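Tatora fantasy series moves into production at Nuttall
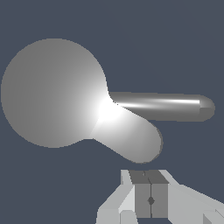
Computer-rendered grey form against a dark blue background.

NUTTALL, June: Itden Pictures has confirmed that its television adaptation of the Tatora novels will enter production this month. The first season comprises 8 episodes and will be filmed on the Nuttall stages, with location work in the surrounding district.

Itden acquired screen rights to the complete cycle under a single agreement. The first season covers the opening volume only. Scripts for all 8 episodes have been delivered and approved. Later volumes are under option and no decision on a second season will be made before the first has aired.

Visual effects will be supplied by Vatell, which has been contracted for the full season. The current schedule lists 1,519 effects shots. Of these, 119 are fully computer-generated and the remainder combine live action with digital extensions. Vatell will deliver in episode order, with final colour grading to follow at Nuttall.

Principal photography is scheduled for 96 shooting days. Interiors will be filmed first. The harbour and citadel sets share one stage and will be dressed in turn, and the river sequences have been grouped into a single block at the end of the schedule to suit water levels at the location.

The production will retain the two-narrator structure of the novel. Chapters set before the siege have been distributed across the season and will not be presented as a separate prologue. The invented language used by the river peoples will be spoken on screen with subtitles. Place names follow the spelling in the revised edition.

Casting has been completed for the principal roles and will be announced separately. Background casting remains open to residents of the Nuttall district, and applications should be made through the Itden production office. Applicants must be available for costume fittings before their first filming day.

A release window has not been set. Broadcast and streaming partners will be named once distribution agreements are signed.

Media enquiries: Itden Pictures publicity office, Nuttall, 9 am to 5 pm. Set visits are not available during the first shooting block.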